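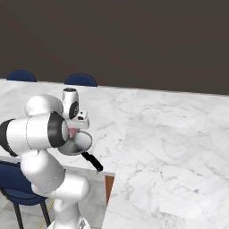 Pan held by the rim, tilted, just off the left tabletop. Sim render.

August, 4:40 pm

OK, finally got the rules page for the kitchen scene into a shape I can live with, so I'm dumping it in here before I lose the thread. The Dudton people want every sim episode checked against the same handling rules we'd use on the real arm, and I grumbled about it for a week but I've come around (mostly!).

Grip rule first. The old Falell draft said "grasp by handle where a handle exists" and left it there. Fine for a mug, less fine for a frying pan, where a rim grip is a perfectly good grip if you know where the handle is going. So I've rewritten it: rim grasp allowed, but the handle counts as part of the held object for clearance, all the way to the tip. Paisan's checker was only using the bowl, so a handle could swing straight through a chair back and still come up green. I reran the batch with the handle included and out of 2,777 episodes we lost 169 that used to pass. Ouch, but I'd rather know.

Second one is tilt. I want the limit written as degrees from level, measured at the pan and not at the wrist. Empty pan, tilt is free as long as nothing touches. Anything in the pan, 52 mm minimum lift before you rotate at all. That number is from the Stitinum sheet and I haven't found out where they got it. Leaving it for now.

Third, chairs. They're fixed obstacles in the scene file, but in a real kitchen chairs wander, so the rule should say padded clearance on anything a person could move. Same goes for cables on the floor near the base – the checker ignores them completely and our own shop rules don't, so one of the two has to change, and I know which one I'd pick.

Still open:
– does "contact with table" mean the pan or any part of the arm? The text uses both.
– two marble surfaces meeting at a slant, and the edge margin is only defined for one table
– logs: keep failures for 72 days or the whole project? I vote whole project, disk is cheap

Rerunning overnight with the new tilt wording. If it chokes on the edge margin again, somebody please don't just widen the tolerance, come find me first.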